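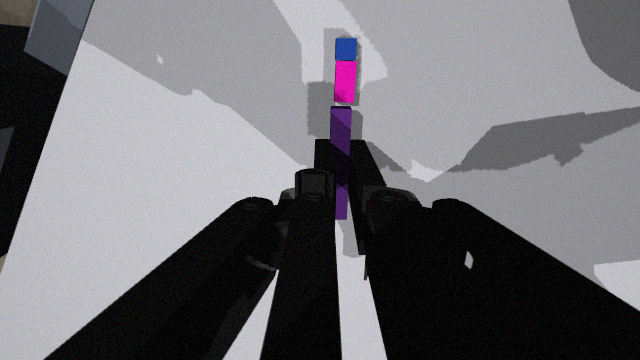

Vol. 2, No. 59

The Blocks Always Stack

At the Grikari parts warehouse outside Pitgate, the new robot has been at work since spring, at least on a screen. It lives in a simulation, where a black gripper spends its day with colored blocks. In one run there is a purple block, a magenta one over it and a little blue cube on top. Management likes to show this to visitors. The people who pack boxes for a living have seen it many times and are less taken with it.

Their building handles 3,000 orders on a busy day. Very few of those orders contain anything shaped like a block. There are rubber hoses, bags of washers, gaskets that curl, and a brake cable that will spring out of any carton you put it in. A packer learns to hold the cable down with a wrist while taping with the other hand. You won't find that in the simulation, where the table is plain gray and the goods have flat sides.

Hendriks, the firm that sold Grikari the system, says the blocks are a first step. Skills learned there will carry over to the real arm, which is called Milto and is due on the floor in July. Maybe they will. I asked what share of Grikari's actual stock the software had been tested on and was promised a figure. It hasn't come.

What has come is a new schedule. The warehouse employs 196 people, and management has told them that no one will be let go. Read the notice closely, though, and the promise covers "current permanent staff." Much of the evening shift is on short contracts. One packer told me she has stopped asking about hers, as the answer is always that things are under review.

The day shift has its own complaint. Two benches have been cleared to make room for the arm, and the packers who stood at them now share space near the loading door, where it is cold in the morning and loud all afternoon. The daily target was not lowered to match. A supervisor described this as a transition period. He couldn't tell me how long it would last.

There are workers who want the thing to succeed. Lifting cartons off the bottom rack wrecks backs, and several people said they would hand that job to a machine tomorrow. But Milto won't be doing the bottom rack. It will be doing small items at waist height, the one station where older employees could work a full shift without pain. Asked why it starts there, the Hendriks sales office said small items were "the natural fit for the gripper." The packers I spoke to had not been asked which job they would give up first.

A training course is planned for those who will work beside the arm. It takes one afternoon, and the sign-up sheet went up in the break room on Jun 20, 2019. By the end of my visit it had four names on it.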